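Home | Notebook | Teardowns | Parts shelf | Log in

July 31, 2025

Desktop tower, second strip-down. Bench 2.

Picked this one out of the Drutness lot. The sheet that came with it says "tested, complete, all boards reusable". I have read that sentence on 11 sheets from them since June and I believe it less each time. Tested how? By whom? The sheet has a tick box and no reading beside it.

Laid the tower on its side on the ribbed bench, side panel off. Plan was the Kontogiannis order: memory, processor, drives, cables, then the board. I still think cables should come before drives. The write-up claims its order saves time, but it was drawn up on a roomier case than this, and the power leads run right across the middle to the drive cage. Anyone who says you can work under that bundle without shifting it has not tried.

Memory slots and processor socket, both empty. Socket left with the bracket up, which I don't like - the pins are exposed and one dropped screw would finish it. Find a cover before it goes on the shelf.
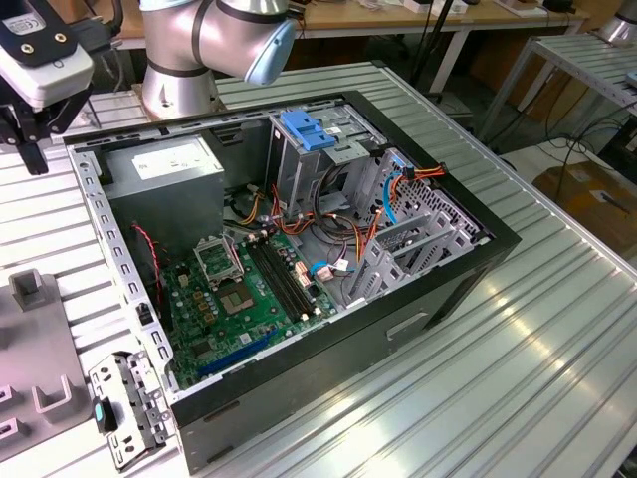
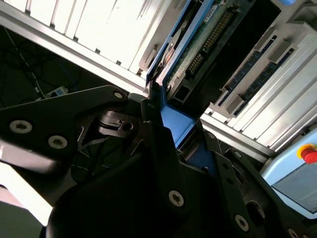
Boards and small parts

Green boards go in the Orden trays, one to a tray, nothing stacked. Rollska reckon their bags do the same job at less cost. Maybe. Their figure of 1,000 uses per bag looks like a guess to me, and I'd want to see one after 48 hours on our shelf with pin headers poking at it.

Loose metal bracket: keep with the case. Last time a bracket went into the general box and we never matched it up again.

Blue latch on the drive cage - don't force it. The plastic on these gets brittle, whatever the sheet says.

To do:
- meter on the power supply before anyone calls it good
- look at the capacitors under the lamp, both sides of the board
- ask Drutness what "tested" covers, in writing
- try cables first on the next tower and time it properly

Not signing the sheet until the meter reading is on it.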